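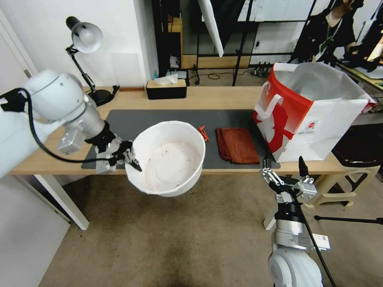
Left gripper on the bowl, right one waiting its turn. Clear-the-table task, club night.

OK quick post because I have a lab report due and I said I'd write these up every week and then skipped two. Sorry to the three people who read this.

So the project. For anyone new, I'm in the robotics club, and this semester our group has one task: clean up after a meal. Two arms, one table, one bowl. Stuff on the mat goes in the bowl, bowl goes where it's supposed to go, cloth wipes the mat. Every team in the October showcase picks a household chore and ours was Rosalía's idea. She said everybody does blocks and cups and we should do something gross. Crayfish shells. Everyone voted yes before thinking about the smell.

Team is me, Rosalía Aguirre, Iker Moya and Rawan Nassar. Covadonga Barrios is the grad student who signs us in and tells us when we're about to break something. The repo is called Mirani. Iker named it, won't say why.

Where we are right now:

Bowl handling — decent. The trick was the rim. For the longest time we tried to pinch the bowl from the side like a person with big hands would, and the grippers just don't open enough for that. So now the left one hooks its fingertips over the near edge and pulls. You lose some control, it tips toward you a bit, but a bit of tip is fine when it's shells and not soup. Rawan wants a second contact point from the right arm. I want to not touch it before the showcase. We are still arguing.

Picking up shells — ugh. They're light, they're curved, they hook on each other. You go for one and get four, or you go for four and get a leg. Black rubbery things vs. shiny wet shell is just not a great match. We tried scooping with both grippers like salad tongs and Iker laughed so hard he hit the stop button. By accident, he claims.

Wiping — barely started. We have the cloth grasp and one wipe motion that goes left, stops, thinks about its life, and goes left again.

Numbers, because Covadonga keeps telling us to write down numbers. We did 64 full attempts so far. 48 got the bowl part right. Full task start to finish, I'm not putting that number on the internet yet. The goal we wrote in the proposal was 400 attempts total which was very optimistic of us, we had no idea how long a reset takes. You have to put every shell back! By hand! In gloves!

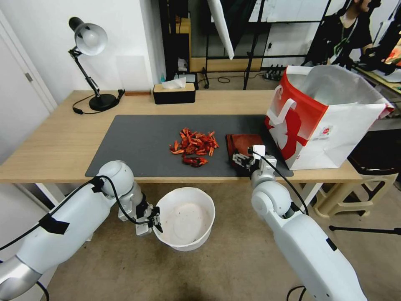

and the resets are where most of the evening goes. One person spreads the pile, one folds the cloth and puts it back at the right end of the mat, one checks the bowl, one is on the laptop yelling "ready?" at people who are not ready. We tried taping marks on the mat so the pile always starts in the same place, then Covadonga pointed out that if it always starts in the same place we'll learn exactly one place. Fair. So now we move it around on purpose and it's worse, but worse in a way that teaches you something I guess.

Stuff I learned that I want to remember for next year:

Cables. Give them slack, then give them more slack. We lost most of a Saturday to the left arm stopping early and it was the cable pulling tight whenever the wrist turned. Not the code. I rewrote the code twice.

Lamp position matters way more than I thought. Shiny shells plus a lamp pointed straight down and the vision side sees a big white blob. Tilt it. Then LEAVE IT. Someone (me) moved it between runs to read a screw size and we got a whole batch that doesn't match the others.

Write the notes during the run, not after. My notes from the second week say "weird one, see other note". There is no other note.

Fold the cloth the same way every time. Or don't, but decide. We had four people folding it four ways and then wondered why the grasp was flaky.

Rosalía is also doing the poster, and she's good at it so I'm staying out of her way. Rawan is working on a thing where the right arm holds still while the left one moves the bowl, then they swap. Sounds simple, it isnt. They both want the same six inches of air over the mat and whoever gets there second freezes. Right now we have a dumb rule, left goes first, always. It works. It's slow. Anselmo Esteban from the other team (they're doing laundry, good luck to them) says they do the same thing so I feel a little better.

Oh and smell update. Bad. Double bag everything and take it out the same night. We did not take it out the same night the first time and there was an email.

Plan for next week is more wiping, fewer opinions. If we can get the wipe to go left AND right I'll post the clip. Iker also wants to try a heavier bowl so it quits sliding, I said sure if he buys it.

ok lab report. It's due at midnight and I have a title and half a graph.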